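Stiltstead Workshop: Two-Arm Cell
Monthly inspection checklist, March
Carried out by: Sugeng Ismail
Checked by: Kurniawati Jugah
Previous sheet: Volcombe copy, kept in the folder by the door

Marks used: OK, ATTENTION, FAIL, N/A. Write a comment for anything that isn't OK. Items marked FAIL stop the cell until they are closed and signed.

1. Before power-on

1.1 Emergency stop within reach of operator's chair. OK
1.2 Emergency stop pressed and released, both arms drop out. OK
Comment: Tested from standstill and again at slow jog. The reset needs a firm twist. Same as last month.
1.3 Floor clear between table and desk. ATTENTION
Comment: Cable on the carpet again. It should go back behind the desk leg and be clipped. Anyone walking round to the monitor side has to step over it.
1.4 Power strip under desk fixed, no weight on the plugs. ATTENTION
Comment: Strip is fixed but the leads hang from it. Add a tie halfway down.
1.5 Table bolted, no rocking. OK
1.6 Arm base bolts, witness marks lined up. OK

2. Hands and grippers

2.1 Finger joints move freely through full range by hand, power off. OK
2.2 Black fingertips seated, no splits or lifting edges. ATTENTION
Comment: One tip turns slightly when pinched. Pushed back on and left for now. Spares are in the Rodo drawer. If it has turned again by the next check, change it and write the date on the bag.
2.3 Palm screws tight. OK
2.4 Cables behind the hand have slack at full wrist turn. OK
Comment: Turned the wrist both ways by hand before trying it under power. Nothing pulled. The loops are bigger than they need to be, see 3.2.
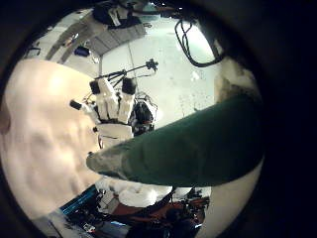
2.5 Fingers close on a soft item without the drive tripping. OK
Comment: Ran the Juhász grip routine 9 times at the low force setting. No trips. Did not run it at the high setting because of 2.2.
2.6 Fingers open fully when power is removed. N/A
Comment: This hand holds its position with the power off. The line belongs to the old gripper and should come off the form. I asked for this last time as well.

3. Cables and overhead

3.1 Overhead cables supported, no sharp bends at the hanging points. OK
3.2 Cable bundles on arms tied and clear of the joints. ATTENTION
Comment: Too much loose wire at the wrist. It does not catch in the normal working area but it could if someone jogs the elbow past the usual limit. Kurniawati wants it re-tied with hook and loop, no zip ties, so the connectors can be got at. Allow a morning for both arms.
3.3 Connectors pushed home and locked. OK
Comment: One was only half turned. Locked it and gave it a light tug, then did the rest the same way.
3.4 Outer covering of cables free from cuts and shiny rub marks. OK
3.5 Labels readable at both ends. FAIL, closed same day
Comment: Two labels had come off and a third could not be read. Printed new ones from the Volcombe list and checked each lead end to end before sticking them on. Cell stayed off until this was done. Signed K. Jugah.

4. Table and working area

4.1 Table surface clean and level. ATTENTION
Comment: Level is fine. The top is marked across the middle and has fine scratches. Wiped with a damp cloth, no change. It does not affect placing, but it will if the scratches get deep enough to feel with a fingernail. Ask about a replacement top or a mat.
4.2 Nothing on the table that is not in the job. OK
4.3 Metal cylinder stands square on its base and can be turned by hand without wobble. OK
Comment: Wipe it with the soft cloth only. Finger marks on the shiny side have given us poor camera readings before. 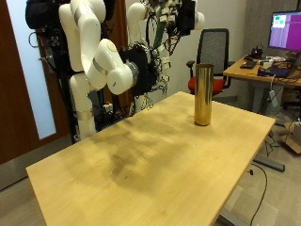 4.4 Both arms reach their home position without touching each other or the table. OK
Comment: Smallest gap between the two wrists on the way home was 130 mm. The limit on this form is wider than it needs to be, but leave it.
4.5 Home position repeats after restart. OK
Comment: Restarted 3 times. No visible drift against the pencil mark.

5. Running check

5.1 Slow cycle, both arms, operator at the stop. OK
5.2 Full-speed cycle, both arms. Not done
Comment: Held over until 2.2 and 3.2 are closed. Speed stays capped in the meantime and there is a note on the keyboard.
5.3 Unusual noise from any joint. OK
Comment: Faint tick from the left arm when it lifts from folded. It was there last month and is no louder.
5.4 Cycle counter read and written down. OK
Comment: Under 1,000 since the last grease. No grease due.

Actions
Clip floor cable and tie power strip leads: Sugeng
Re-tie wrist cables, both arms: Sugeng and Kurniawati
Watch loose fingertip, change if it turns again: whoever does the next check
Price for table top or mat: Kurniawati
Remove line 2.6 from form: Kurniawati

Cell released for slow running only. Finished 11.40.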